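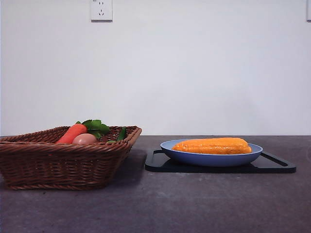 Wirau 发布 Bostley:一种教机器人先看清盘沿、再合手指的方法

Fleltberg,2021年8月9日

Wirau 机器人研究组今日公布 Bostley 方法的研究报告。该方法解决的问题可以用一句话讲完:让装着两根手指的机械臂,从边缘把一只盘子夹起来。研究组为此花掉的时间,比他们最初写在立项书里的长得多。立项书里关于盘子的部分只有半行,夹在“抓取刚性物体”和“等等”之间。

报告全文、测试记录和失败案例集同时公开。失败案例集的篇幅比报告正文长,研究组建议时间有限的读者先看它。

为什么是盘子

家务机器人的演示里常见的是方块、瓶子和苹果。它们有共同的优点:从哪边看都差不多,手指张开、对准、合上,事情就成了。盘子没有这种好脾气。它比手指能张开的宽度大得多,唯一夹得住的地方是一圈薄边,而这圈边从正上方看是一条线,从侧面看几乎不存在。平放在桌上时,盘沿下面留给手指的空间很小;斜过来时空间大了,但朝向又变了,手腕得跟着转。

过去常用的办法是先用外部相机估计盘子的位置和姿态,再算出一条路径让手指过去。这条路在仿真里走得很顺。到了真实的台面上,误差从各处赶来集合:相机标定差一点,盘子的弧面反一点光,机械臂的关节再松一点,加起来正好等于盘沿的厚度。手指于是非常自信地合在空气上,或者顶着盘沿把整只盘子推走。研究组内部把后一种情况称为“送客”。

吸盘也是一种办法,而且在不少工厂里用得很好。研究组试过,随后把它放回了抽屉。盘子表面的凸纹会漏气,盘里要是还装着东西,吸盘连落脚的地方都没有。何况项目的目标是让一副普通的两指夹爪把厨房里的杂事接过去,中途换手算作认输。

方法

Bostley 的出发点相当朴素:快要碰到东西的时候,别再相信远处的相机。

整套方法分成两段。第一段由固定相机负责,它看得到整个工作区,知道篮子在哪边、托盘在哪边、盘子大致朝哪儿,足以把手臂送到附近。第二段交给腕部相机。此时手指已经进入画面,盘沿也进入画面,要回答的问题从“盘子在空间中的坐标是多少”缩小为“盘沿有没有走进两根手指之间的那道缝”。第二个问题只需要在图像里比较,与标定好坏关系不大。

模型在第二段里持续输出两样东西。其一是一个小幅的修正动作,往左、往右、往下或者转一下手腕。其二是一个研究组称为“合指许可”的数值,表示模型此刻有多愿意把手指合上。许可没有达到门槛,手指就一直张着,哪怕手臂已经停在看上去很合适的位置。门槛之外还有一条附加规定:许可必须连续保持一小段时间,短暂的一闪不算数。这条规定写进程序之前,机器人经常在手臂晃过盘沿的瞬间突然兴奋起来。

许可的训练信号来自示教数据。操作员用遥控方式完成动作,系统记录手指合上的时刻,再往回推,把之前的画面标成“还早”“快了”和“可以”。中间那一档最难处理,操作员之间的意见也不统一,有人喜欢靠得很深才合,有人一沾边就合。研究组没有强行统一他们的习惯,只要求同一段示教前后一致。模型最后学到的风格介于两派之间,两派都认为它偏向对方。

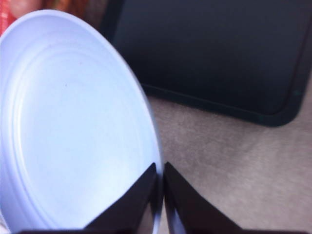
Bostley 的关键判断全部发生在最后这一小段距离里,所以腕部相机的安装位置在项目中途改过不止一次。装得太高,看得到整只盘子,却看不清指尖;装得太低,画面里只剩手指,盘子成了背景传闻。现在的位置让两根黑色指尖从画面下方伸进来,中间留着一道窄缝,浅色盘沿正好从缝里经过。模型要读的就是这种关系。盘面上那一圈圈凸起的同心纹曾经带来很大的麻烦:它们的弧度与真正的边缘一模一样,只是更淡,早期版本的模型会挑中其中一圈,然后很有耐心地等它走进指缝。后来的训练里加入了亮度和模糊程度的随机变化,又专门收集了一批带凸纹的盘子,这种误会才少下来。运动模糊也保留在数据中,没有清洗掉,手臂在动的时候相机看到的世界本来就是这样。

训练数据

训练使用了约 3000 段遥操作示教,由 Wirau 与合作方 Rastogi 共同采集。采集环境包括台面和铺地毯的地面,两种表面都保留,原因是盘子在硬台面上会滑,在地毯上会陷,手指贴近时碰到的阻力也不一样。只在台面上练出来的模型到了地毯上显得过于客气,下探不够;只在地毯上练出来的模型回到台面,则会把指尖磕得很响。

场景里的东西是有意摆得像过日子的。柳条似的编织篮里放着胡萝卜、鸡蛋和带叶的绿色蔬菜,旁边是黑色托盘,托盘上搁一只蓝盘,盘里横着一根玉米。这样的摆法对盘沿检测谈不上友好。篮口有一圈粗粗的卷边,在远处的相机看来与盘沿颇有几分亲戚关系;黑色托盘两端开着提手孔,孔也有边,模型有一阵子对这些孔表现出浓厚的学术兴趣。研究组考虑过把它们都收起来,最后决定留下。真正的厨房不会为了谁的论文先清台。

颜色上也做了搭配。深色手指叠在深色托盘前面时,指尖的轮廓会变得难以分辨,这是目前数据里最棘手的组合之一。有人提议给手指贴上亮色胶带,试下来效果确实不错,胶带也确实在第二天开始卷边,卷起来的部分被模型当成了盘子。提议随后撤回。

示教数据没有经过“只留漂亮的”这道工序。操作员试探、退回、重新对准的片段全部在内。研究组认为模型需要看到人是怎么从尴尬位置退出来的,只看一气呵成的动作,它在偏了一点的时候会不知所措,多半继续往前走。

测试结果

测试选了 11 件没有出现在训练数据里的餐具,包括平盘、浅口盘和几件边缘外翻的深盘。每件各做 10 次,每次开始前由测试人员改变它的位置和朝向。夹住盘沿并稳稳抬起算成功,夹住之后滑落算失败,推着盘子走到工作区外面也算失败,尽管有些测试人员认为那也是一种搬运。

表现最好的是一只浅口盘,10 次全部成功。边缘外翻的盘子整体上优于平盘,这与直觉一致,手指下面的空间更大。表现最差的是一只接近透明的小碟,腕部相机很难把它的边与背后的表面区分开,“合指许可”始终上不去,手臂就悬在那里,一副准备发言却又算了的样子。研究组把这种停滞同样记为失败,但在报告里加了注:它至少没有把碟子弄翻。

作为对照,研究组用同一条机械臂、同一批餐具运行了先估姿态再执行路径的传统流程。在大而厚的盘子上,两者差别不大。盘子越薄、摆得越斜,差别越明显。报告按餐具逐件列出结果,没有给出一个合并的总分。平均数会让透明小碟显得比它应得的更体面,也会让浅口盘受委屈。

还有一项结果在计划之外。把腕部相机单独遮住之后,系统按设计应当停下并报告看不见,它也这样做了。把固定相机遮住之后,系统照理也该停,可手臂已经到了盘子附近时,第二段仍能独立完成。这条性质写进了报告,研究组同时提醒各位不要因此就把固定相机拆掉卖了,第一段还是需要它的。

尚未解决的问题

目前的方法只处理单独一只盘子,或者盘子放在托盘一类支撑物上的情形。叠在一起的盘子不在能力范围之内。一摞盘子有好几道平行的边,每一道都很像正确答案,模型会在它们之间反复改主意。测试人员给它的时间足够长,它的主意也足够多。

盘里有东西时,抬起后的姿态控制仍然粗糙。夹着一侧把盘子提起来,另一侧自然下沉,圆的东西会沿着这个方向离开。现有做法是限制抬升速度和倾角,对横放的长形物体还算管用,对鸡蛋的把握则有限,所以鸡蛋暂时留在篮子里。

夹持力也还是固定的。手指内侧没有触觉传感器,轻了会滑,重了在薄瓷上有风险,因此报告中的全部测试都限定在研究组认为禁得起的餐具上。带触觉的手指正在评估,评估的头一项工作是弄清楚它的线该从哪里走。

另外,模型对安装角度的变化仍有些敏感。换一台同型号的腕部相机,通常需要补采少量示教再微调。研究组希望将来省掉这一步,眼下还没有省掉。

给同行和媒体的说明

Bostley 是方法的名称,不对应任何一台可以购买的机器,也没有计划在近期变成洗碗助手。过去收到的问询里,问它会不会洗碗的占多数。它不会。它会夹起盘子,放到别处,而别处有没有水由使用者决定。

研究从今年 1 月开始采集正式数据,此前的试采数据因为相机支架松动全部作废。作废的那部分也收入了失败案例集,单独成章,章名叫“支架”。

训练代码、模型权重和一部分示教数据将在整理完成后开放给研究用途。整理工作主要是统一文件命名。几位操作员在项目早期各有一套命名办法,其中一套按当天的午饭命名,目前仍在与本人核对。

欢迎希望重复实验的团队自备餐具。Wirau 不提供测试用盘的外借服务,原因见失败案例集后半部分。也请在申请数据时写明所用夹爪的指尖形状,尖而带斜面的手指与方头手指差别较大,现有权重是按前者训练的,直接套到方头手指上会下探过深。

采访和报告索取请与 Wirau 研究组 Fleltberg 办公室联系。现场参观需要提前预约,参观期间请勿把自己的杯碟放在工作台面上。

关于 Wirau

Wirau 从事家用与服务场景中的机械臂操作研究,主要方向包括近距离视觉控制、示教学习和两指夹爪的通用抓取。研究组设在 Fleltberg。

关于 Rastogi

Rastogi 提供遥操作设备与示教采集服务,在本项目中负责操作员培训、采集流程和数据初检。示教过程中的午饭由双方各自承担。

（完）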